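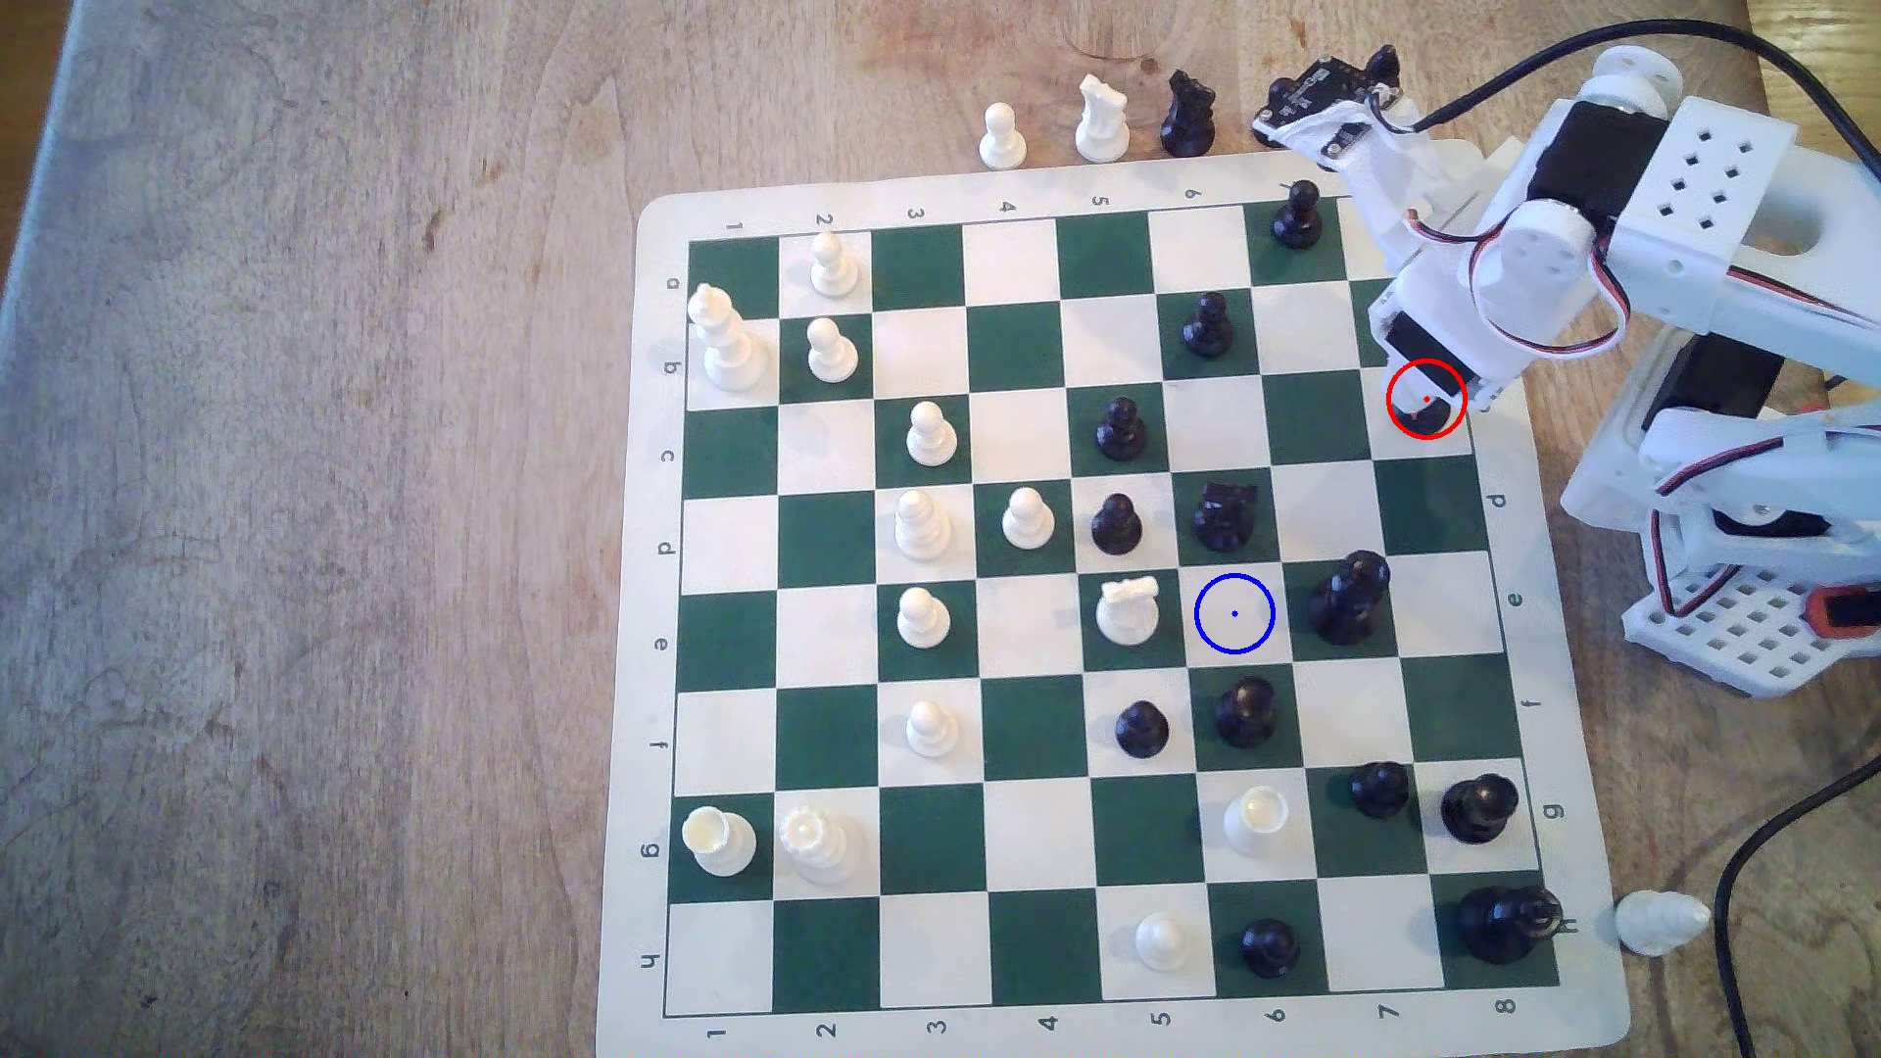 Ekadstead Workshop Help - Small Robots and Automation

Chess arm sets pieces down off-centre after the mat is rolled out again

Posted by: Skulta Hall Technical Desk
17th June

We would be grateful for advice on the upkeep of a small desktop arm which moves pieces on a roll-up chess mat. The arm is of the usual hobby type, with white 3D-printed brackets and black servo motors, and stands on a perforated white base plate beside the 8 end of the board. The mat is green and white with the coordinates printed in the border. It is rolled up and put away after each session and laid out again before the next.

The cell was set up in December and gave no trouble at first. In recent weeks the gripper has begun to come down to one side of the piece it is meant to lift. The error is small on the squares nearest the base and grows towards the far side. On the worst squares the gripper catches the neighbouring piece and pushes it over. Moves along the edge nearest the arm are usually completed correctly.

We have taken the following steps without lasting success:

The servo horn screws were checked and two were found loose. These have been tightened.
The calibration routine supplied with the Pravunska control program was run again from the beginning.
The arm was restarted between games.

After calibration the placing is good for one session. It is poor again at the next. We should like to know whether the servos are worn and ought to be replaced, or whether the fault lies in the way the cell is laid out. We should also welcome a view on the cables, which at present run over the arm and across the table without any fixing.

Reply from: Caputo Bench Services

The fact that the error returns after the mat has been rolled up suggests that the servos are not the first thing to look at. A worn servo would be expected to give trouble during a session as well as between sessions.

The control program holds the position of each square in relation to the base. If the mat is put back at a slight angle, every stored position will be wrong, and the squares furthest from the base will be wrong by the greatest amount. This agrees with what you describe.

We recommend the following order of work.

1. Switch off the supply and clear the table of all pieces, including those already captured.
2. Clamp the base plate to the table. A plate which merely rests on the wood will creep each time the arm stops sharply.
3. Lay the mat flat and allow it to settle for 30 minutes. Vinyl mats keep a curl at the ends, and a raised corner is enough to tip a light pawn.
4. Mark the position of all four corners of the mat on the table with thin tape.
5. Restore the supply and run the calibration once, using the corner squares a1, a8, h1 and h8.
6. Test a piece on each corner square and on one near the middle before starting a game.

At later sessions the mat should be laid to the tape marks. Calibration should then be needed only if the base has been moved or a joint has been taken apart.

On the matter of cables, please look closely at the part of the run nearest the wrist.

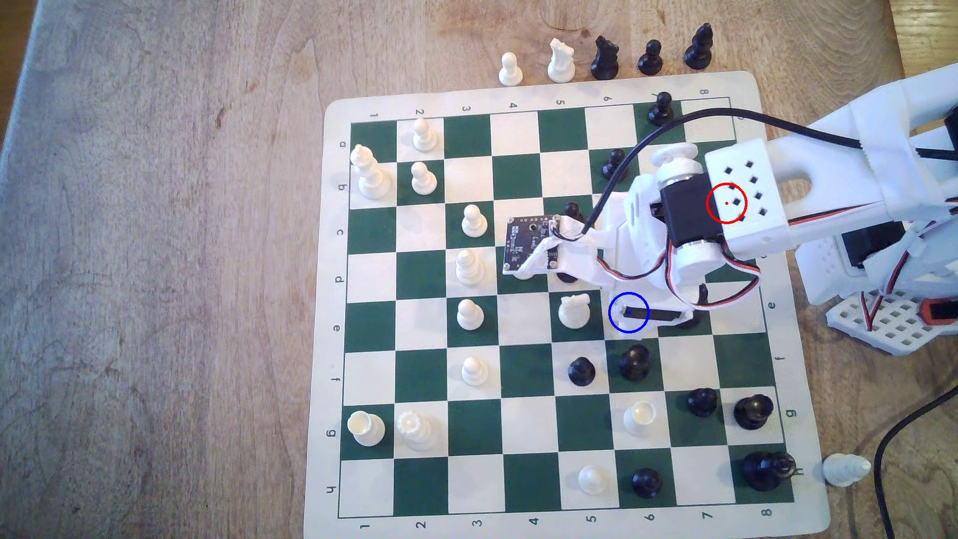
Gripper and circuit board over the mat, with a cable looping from the top of the arm.

A loop of this kind must be long enough for the full reach of the arm but should not be able to touch the pieces. Move the arm by hand, with the supply off, to its furthest square and back, and watch the cable throughout. If it pulls tight, it will load the wrist and draw the gripper to one side. If it sags, it will brush the taller pieces. A loose tie at the upper bracket is generally sufficient. Do not tie the cable at the joint itself. The thin servo wires should be treated in the same way, and each plug pressed home while you are there.

Captured pieces should be kept well away from the base plate and the lower cable. A bishop lying on its side can roll underneath the arm.

Reply from: Ekadstead Evening Class

We had the same fault and it was the mat. Tape solved it for us. We used masking tape and it has to be replaced now and then.

Reply from: Pravunska User Group

The advice given above is sound. We would add two points.

Firstly, the horn screws should be checked at regular intervals. Our own practice is to do so after every 400 moves, with the arm supported so that it does not drop when a screw is slackened. Where a horn has been removed, it must go back on the same spline. If it is refitted one tooth out, the calibration may still appear to finish normally, but the far squares will not be reached correctly.

Secondly, the speed setting should be reviewed. We had ours at the highest value and reduced it to 45 in the motion menu. The games take longer, but the arm no longer shakes when it stops, and fewer pieces are knocked. The setting is lost if the program is reinstalled - please make a note of it.

We would not advise buying new servos until both of these have been tried.

Posted by: Skulta Hall Technical Desk

Thank you to all who replied. The base plate had not been clamped, and this has now been put right. The corners have been marked with tape. We shall check the wrist cable before the next session and report the result on this page.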